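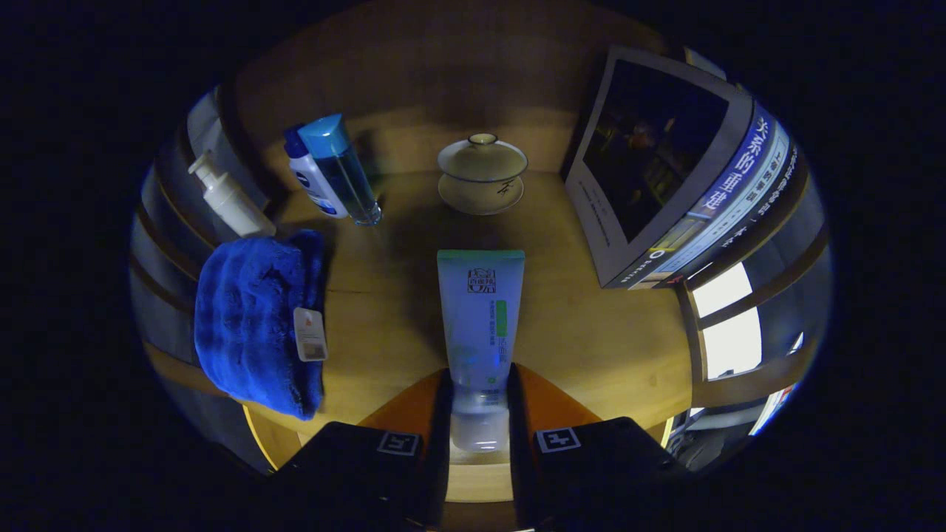

Clearing a shared table – notes for the September session

Slot is 20 minutes plus questions. Janelle Mercado introduces me. Handouts are on the chairs already, so don't pass any around.

Start with the problem. In a shared apartment the table ends up holding things from three different rooms. Face wash next to the tea things is a normal sight. People put an item down on the way to somewhere else and it stays.

Ask the room: what is on your table right now that belongs in the bathroom? Take two or three answers, no more. Last time this ran long.

Slide 2. The study. We looked at shared kitchens in the Ogilvie building over one winter. Tenants wrote down each item they cleared from the table and where it went. We ended up with 919 entries. Of those, 299 were bathroom items. Say the number slowly, people write it down.

Kojo Lamptey did the sorting by room. Give him credit here, he is in the second row.

Slide 3. Tubes. A tube of cleanser that stands on its cap takes up very little space, and people told us that is why they leave it out. It also tips over easily when someone reaches past it. My advice is a small tray by the door to the hall. Tubes go on the tray, and whoever is next headed to the bathroom takes the tray along.

Slide 4. Tea things. A gaiwan is a lidded cup on a saucer. Explain this, some won't know the word. Three loose parts – lid, cup, saucer. Move it with one hand under the saucer and a finger on the knob of the lid. Don't stack another cup on top of it. If it gets used every day, leave it on the table and clear the rest. I would not make people put away something they will want again in an hour.

Slide 5. Bottles. Check the caps before you move them. Carry them one at a time if the floor is tile. Myrto Sarantis has a longer handout on bottles and shelf height, mention it and move on.

Slide 6. The routine. Bathroom things first, then bottles, then wipe, then put the tea things back where they were. It took our tenants about 90 seconds once they knew the order. The first week was slower and there was some grumbling.

If there is time, tell the Skudasard story (the missing saucer). If not, skip to questions.

Likely question: what about kids' stuff? Separate tray, same rule.

Angus Sutherland needs the laptop back right after.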